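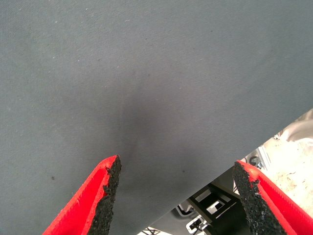 想给家里两个房间换遮光窗帘,看了快一个月,越看越糊涂,上来问问。卧室朝东,夏天五点多就亮,孩子跟着醒。现在倾向斜纹的厚料,灰色偏蓝那种,纹路细、织得密,就像图上这块,颜色不跳,跟白墙也配。唯一犹豫的是深一点的灰会显毛絮,图里那些浅色的小点子就挺明显的,我家又养猫。窗户宽265厘米,带飘窗,层高正常。预算两个房间一共4000以内,包括轨道和安装。目前问过两家,Kumell和Trokow,前一家报价高一些,后一家说可以送衬布。想请教的是:一、密织的斜纹料不加涂层,遮光到底够不够;二、飘窗是装在里面还是外面;三、轨道选直的还是罗马杆。
楼主:东窗早醒
发表于 12 Mar 2025

2楼 半斤螺丝
先回答第三个,飘窗就别罗马杆了,杆子跟墙之间有缝,早上光从上面漏进来一大片,你换再厚的布也没用。用直轨,顶装,能贴着顶就贴着顶。

3楼 南墙北墙
不加涂层的布,不管什么织法,太阳直射都会透一点。我家客厅用的就是密织的,没涂层,白天拉上屋里是暗的,但能看清人脸。卧室朝东的话我建议要么加衬布,要么直接买三层织造中间夹黑纱的那种。

4楼 半斤螺丝
回复3楼:夹黑纱的也分,便宜的黑纱稀,拿手机手电筒贴在背面照一下就知道了。去店里别光看样本册,样本就巴掌大,要他把整匹拉开。

5楼 东窗早醒
回复3楼:加衬布会不会很厚?飘窗那边拉开以后布堆在两侧,本来就没多少地方。

6楼 南墙北墙
会厚。我家主卧是双层的,收起来一边大概占三十厘米。你265的窗,两边一堆,中间也还剩两米,够用了。嫌占地方就把轨道往两边墙上各多伸二十厘米,布收到墙上去,不挡窗。

7楼 Chidubem Usman
我做软装七八年了,说几句。
遮光这件事,一半在布,一半在安装。漏光的地方按严重程度排,顶上第一,两侧第二,中间对缝第三,布本身反而排后面。顶上用窗帘盒或者顶装直轨解决。两侧的话,轨道末端做个回弯,布贴到墙上。中间对缝让师傅装交叠的拉臂,左右两片搭十厘米。
这几样做好,一块中等厚度的布就能睡到自然醒。做不好,买最贵的也白搭。
褶子的倍数也问清楚。报价低的多半是按1.5倍算的,拉上以后几乎是平的,不好看,要两倍。

8楼 一碗素面
楼上说布排后面我不同意。我家就是顶装加回弯加交叠,全按师傅说的弄的,布选了普通的,六月份早上五点半整面窗帘是发亮的。后来又花钱加了一层衬布才算完。朝东和朝北完全两回事,朝东一定先看布。

9楼 Chidubem Usman
回复8楼:你选的是什么颜色?米白或者浅灰的普通布,当然发亮。楼主说的是深灰密织,透光率差很多。

10楼 一碗素面
浅驼色。颜色是有关系,但你前面没提颜色,你说的是布排后面。

11楼 Chidubem Usman
行,补充一下:浅色布不适用。朝东又想要浅色的,直接上涂层或者衬布。

12楼 猫主子的椅子
养猫的来说说毛的问题。深灰斜纹料我家用了三年,白猫,毛粘得不算厉害,因为表面滑,粘毛滚筒走一遍就干净。最怕的是雪尼尔和绒面的,毛进去出不来,爪子还勾丝。所以养猫选斜纹没错,远看也看不见那些小毛絮,凑近了才有。
要注意的是下摆离地留两厘米,别拖地。猫喜欢钻拖地的窗帘,底边一圈全是毛,还磨爪子。

13楼 东窗早醒
回复12楼:我家是橘猫,换季那阵子掉得满屋子都是。能机洗吗?

14楼 猫主子的椅子
不带涂层的可以,冷水,轻柔,别甩太干。第一次洗会缩,做的时候问店家有没有预缩过。带涂层的别机洗,我婆婆家那套洗了两次,背面一片一片往下掉。

15楼 老轨道
价格我说一下我的。去年5月在Parsa做的,一扇窗,宽度比楼主的小一点,布加轨道加安装一共1010。布是店里中档的斜纹灰,两倍褶,没衬布。楼主两个房间几乎4000的预算,很宽裕了,别被人忽悠去买电动的。

16楼 半斤螺丝
1010两倍褶?多高的?

17楼 老轨道
两米六五左右。当时是店里清库存,一匹布剩的不多,老板便宜给了。正价我不清楚。

18楼 半斤螺丝
那就说得通了,清库存的价没法当参考。楼主别拿这个去砍价,人家会觉得你不懂。

19楼 老轨道
我也没让他拿去砍价,就是报个数。再说砍一砍怎么了,大不了不卖。

20楼 南墙北墙
Trokow送衬布那个要问清楚,送的是哪种。我朋友碰到过别家送的,薄薄一层,透光跟没有一样。另外衬布是跟主布缝在一起还是单独挂钩,缝在一起的洗的时候麻烦,两层缩水不一样,洗完底边起皱。

21楼 东窗早醒
刚打电话问了。Trokow说是单独挂的,可以拆,材质说不清楚,让我去店里看。Kumell那边说他们主布是预缩过的,褶子默认两倍,1.8倍可以便宜一点。

22楼 Chidubem Usman
1.8倍也可以接受,厚料子1.8倍的效果跟薄料两倍差不多。省下来的钱加到轨道上,厚布加衬布很重,轨道要选壁厚一点的铝合金,吊轮要静音的。

23楼 沙发左边
没人说飘窗内装外装?我家外装的,就是装在飘窗外沿的顶上,布垂到地,等于把飘窗整个关在外面。好处是遮光好,坏处是晚上想坐飘窗上看书就得拉开。内装的坐在飘窗上可以,但是要贴着玻璃转弯,L形U形的轨道都贵,还容易卡。

24楼 一碗素面
同意外装。内装的冬天玻璃上有水汽,布贴着容易发霉,我们南方尤其明显。

25楼 灰瓦
也可以内装一层蜂巢帘,外装一层布帘。我在Grumow配的蜂巢帘,关上之后飘窗那块冬天没那么冷。就是猫会扒,格子扒破了补不了。

26楼 猫主子的椅子
有猫别装蜂巢帘,别问。

27楼 东窗早醒
谢谢各位。现在打算这样:外装,顶装直轨,两头各伸出去二十厘米带回弯,中间交叠。布还是要灰的密织斜纹,先不做衬布,但是让师傅把双轨装上,夏天要是不够暗再补。周末带着手电筒去两家店各看一遍整匹的。

28楼 半斤螺丝
双轨先装上这个想法对,后补轨道要重新打孔。顺便问清楚楼板能不能打膨胀螺丝,要是石膏板吊顶,里面得有木方,没有的话这个重量挂不住。

29楼 东窗早醒
卧室是吊了顶的,有没有木方不知道,得翻当时的装修照片。

30楼 老轨道
翻不到就拿细钉子在边上扎一下试试,扎进去空的就是没有。扎在轨道能盖住的地方。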